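Two-Arm Desk Tidying From Demonstration
Project report, Mercedes Taipe and Wing-sze Chien
Supervisor: Annelore Schmieder
26 April 2022

Summary

We trained a policy to put desk items away with two robot arms. The question was whether one policy for both arms does better than two separate policies, one per arm, that each see the same overhead image. The joint policy finished more trials and had fewer long pauses. The separate policies were faster on the items that only one arm needs to touch.

Background

Our starting point was the Stindo task set, written in our lab by Oi-ling Hsiao. It has simple pick and place jobs for a single arm. We wanted a task where both arms have something to do at the same moment but do not have to hold the same object. Tidying a desk fits well. Pens go in a cup and paper goods go in a basket, and the two arms only get in each other's way near the middle of the table.

Data collection

We recorded 208 demonstrations by teleoperation, using the Skikon control software. Both authors drove the arms and we split the sessions evenly. Start positions were changed by hand before each demonstration. Recordings where an item fell off the table were thrown out and are not part of the total.

We started in February with the arms moving one after the other, and the first policies copied this. They would finish with the pen and only then start on the paper. We dropped those recordings and collected the whole set again with both arms moving together. 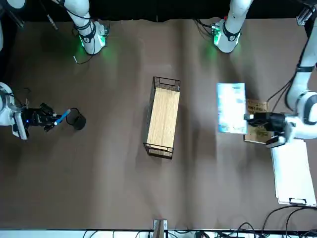
The joint policy takes the camera image and the joint angles of both arms, and outputs a short chunk of motion for all joints at once. The separate policies use the same network at half the output size. Neither version gets object positions as an input. The layout is kept simple, with the pen cup on the left and the wire-mesh basket in the center, so the right arm can bring the marker to the cup while the left arm has the booklet. Pen cup and basket are both black, and in early tests the policy sometimes aimed for the near edge of the basket when it should have gone to the cup. Adding random brightness changes to the training images helped with this.

Results

A trial counted as complete when the marker was in the cup and the booklet was in the basket with no help from us. The joint policy was clearly ahead on complete trials. Most of its failures were at the cup, where the marker hit the rim and turned in the fingers. The separate policies failed mainly when both arms came close to the basket. Each one slowed down for the other and in 2 trials they stopped for good.

Thin paper items were hard for both versions. If the gripper closed too low, the item bent and dragged on the table.

Limits and next steps

We used one table, one camera position and one lighting setup. Yee-man Hsueh is now repeating the comparison with the basket moved to the side. We would also like to try a wrist camera for the last part of the pen motion.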